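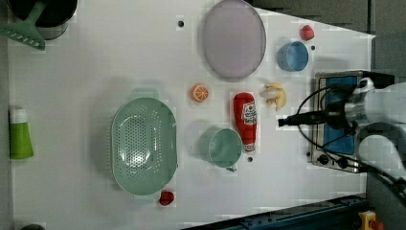 The strawberry department

The toy library in Plolloden keeps its kitchen things on a white table with small holes in it, and the woman in charge of them would like it known that the holes were there when she took over. "Everybody asks about the holes," she said, before I had asked about the holes. "I don't know. Something was bolted to it once. They're too small to lose a strawberry down and just the right size for a finger, so we've had a finger."

I had gone to talk to her about play food, a subject on which I had no opinions at half past nine and several by lunch. The library lends out boxes of it. A box has some pots and crockery, a few bottles, and enough fruit to be getting on with, and it goes home for three weeks to be cooked, served, refused and cooked again. There are 571 separate pieces on her list. She knows most of them by sight, and a fair number by their failings.

She does not arrange the table before sorting. Everything gets put out as it comes and she looks at it for a while, drinking tea. Then she picks up whatever annoys her most.

"The colander, usually," she said. It is a big oval mint-green one with a little handle at each end. "It's lovely, but it won't go inside anything and nothing much goes inside it without falling over. Children adore it. They wear it. I had a father tell me it had been a boat for the whole of August and would I mind if it was still a bit of a boat."

Did she mind?

"I minded the sand."

The lavender-pink oval plate is another matter. She considers it the best plate in the building, and that includes the ones in the staff cupboard. It is large enough for a proper roast, or for a banana and both strawberries, which is what a proper roast tends to mean at that age. It came from Văduva, a shop that has since shut, and she bought it on the last afternoon along with a box of doll's forks she has regretted ever since.

I said I was surprised by how much of the table was full size, or near it. The black cooking pot looked to me like a pot. She agreed that it was a pot. Her view is that small children can smell a pretend saucepan across a room, and that the thing they want is yours, off your hob, while you are using it. The green slotted spatula goes out with the pot and has never, in her experience, come back resting anywhere else.

"You open the box and there it is, standing in the pot like somebody's just gone to answer the door," she said.

Her troubles are mostly with bottles. The ketchup is a fine piece of work, red with a tomato on the label, and every borrower under five wants to know why it doesn't come out. The green bottle with the white cap has no agreed contents at all. She has heard it called washing-up liquid, lime, medicine and (from one very firm little girl) gravy. On her list it is down as "bottle, green" and she refuses to go further.

The fruit she buys in small lots, from a firm called Sileck, and she spoke about the fruit from the other lot, Junov, in a way I have agreed to leave out. A banana ought to be curved and a bit pale. An orange slice ought to show its segments, or else you have a coaster. Strawberries go missing faster than anything, and last year she wrote off 17 of them, all presumed to be living under sofas.

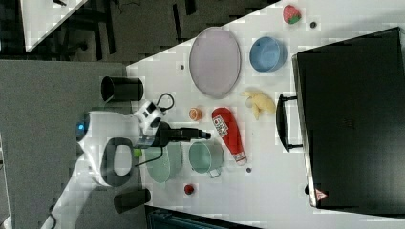

One borrower, collecting a box while we talked, said that she had found four strawberries under hers and had been too embarrassed to bring them in. She wondered whether there was a fine. There isn't, and she went off looking rather let down.

I asked about washing, which I imagined was the dull part. She told me it was the only part she'd fight anyone to keep. Cups go in first, on their sides so that they drain, then the blue ones and the mugs, then anything with a rim that holds crumbs. Bowls she does by hand. She has the radio on. It takes her most of a morning, and there are 119 boxes on the shelves, so as soon as she reaches the last of them the first has come home with jam on it.

"Real jam," she said. "On pretend bread. I do admire the effort."

We moved on to what ought to be in a box for a child who has never had one. She would start with a pot, something to stir it with, a cup and one piece of fruit. People always want to give more. Her own grandson was presented with an entire set one birthday and spent the day posting it, piece by piece, behind a radiator.

I asked whether she ever played with it herself, after closing. She said certainly not, and straightened the banana.

Boxes can be borrowed any weekday morning until noon. Please check under the sofa first.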